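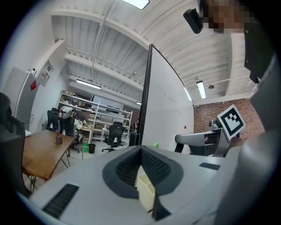 **Category: Building / Lighting and partitions**

**Status:** Open, nearly there
**Site:** Griltosport, Cluvport unit, back bay
**Opened:** August 13, 2021

**Reported problem**

Buzzing in the back bay, loudest beside the tall white partition. It comes and goes, and when it comes you can hear it right over to the brick wall. First guess from everyone was the fluorescent fittings, which seemed fair enough as they hang from the ceiling on that side and the noise feels as if it's overhead. Please don't take the partition down to look for it - we love that partition! The bay was a draughty barn before it went in.

**Things tried so far**

1. All lights off at the wall, skylight only. Buzz stopped straight away, and it was a really pleasant light to work in, by the way. The skylight does far more than I'd given it credit for.
2. Lights back on in turn. The fitting over the shelving is silent. The one by the brick wall is silent too, even with a broom handle resting against it. The one nearest the top of the partition starts up after 4 minutes or so.
3. Swapped the tube in that fitting for a Datitz one from the cupboard. No change.
4. Swapped the starter. Quieter for a morning, then back again.
5. Pressed a hand flat on the partition while it was going. It stopped! Let go, and it came back. Very happy with this one, I did it five times just for the fun of it.

**What we think is going on**

The fitting has a slight hum and the board is picking it up. A big curved sheet like that makes a splendid drum. The black upright on the left edge feels firm from top to bottom, so the loose part must be further along, where the board curves off to the right. We measured 1,280 mm from the upright to the first place where it moves under a thumb, and the soft patch carries on for another 680 mm after that.

The conduit on the white beams was checked from the ladder as well. All the clips we could reach are tight.

**Reply from Morelli (partition supplier)**

Very quick and very helpful. They say the curved boards should sit on felt strip along the foot, and that earlier ones went out without it. A strip is in the post, free of charge. They also asked whether anything is fixed to the lower part of the board. Yes, the small red fire alarm device. They'd like it left exactly where it is, and so would we. Whoever fits the strip should work round it and leave its fixings alone.

**Still to do**

- Fit the felt strip, two people, one holding the board steady
- Run the lights for a full afternoon and listen
- If the hum is still there, ask for a new ballast in the fitting by the partition
- Put the old starter in the recycling, it's on the windowsill in the office

**Update, same day**

Wedged folded card under the soft patch as a stopgap. Much, much better - you can hear the radio again! Leaving the ticket open until the felt is in.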